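Open Demonstration Day and Call for Participants -- Favar Handling Group

We are looking for people to take part in a demonstration of hand-held gripper work on 4/24/22 at our rooms in Grarkov. The day is open to the public in the afternoon. In the morning we need participants who will use the grippers themselves.

No technical background is needed. If you can sort groceries at a kitchen table, you can do this job.

What you will be doing

Participants work at a table with a mixed pile of small packaged goods. You hold a gripper by its handle, pick up one item, move it where the task card says, and go on to the next. The goods are thin and shiny, and they slide over each other, so this is slower than it sounds. Expect to drop things. Dropped items go back on the pile and you carry on.

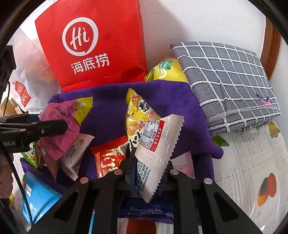 Wrapped snacks on the table, with two grippers at work.

Each participant works for 4 sessions, with a break after each one. A staff member sits with you for the first session and stays in the room for the rest. Some task cards ask for a packet to be lifted by its side, others for it to be held upright. Please follow the card even if you think you have found a better way. There is a comment sheet at the end for that, and we do read it.

The table is covered with cloths and the goods are shop items you may recognize. Please don't open or eat them. Lunch is provided separately, and there is coffee in the hallway all day.

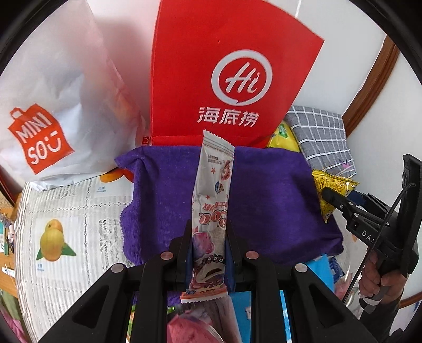
Around lunchtime we change over to the public part of the day. Participants are welcome to stay and help visitors try a gripper, but this is optional and is not counted as a session. The Isah arm will be running at the far end of the building from 2 p.m., and a member of the Anska project team will give a short talk on how the handling work is recorded and used. Questions are welcome during the talk as well as after it.

Who can apply

You must be 18 or older and able to sit at a table and use both hands. Left-handed people are very welcome -- we had too few of them at our December event. Reading glasses are fine. Please do not apply if you have a recent wrist or hand injury. Long sleeves are fine but leave bracelets and large rings at home, as they catch on the cables.

We have 6 places for participants and will keep a short waiting list. Applicants who took part in December may apply again, but new people will be placed first.

Payment

Participants are paid 700 for the full morning, by bank transfer. If you leave early you will be paid for the sessions you finished. Travel is not covered. Visitors in the afternoon are not paid and do not need to register.

How to apply

Fill out the short form at the Favar front desk or ask for one by e-mail through our contact page. Tell us which hand you write with and whether you have used a gripper before. Either answer is fine. We will write to everyone who applies, including those we can't place this time.

The building entrance is on the parking lot side. The street door is locked on Sundays, so please walk around. Bring a photo ID and your bank details.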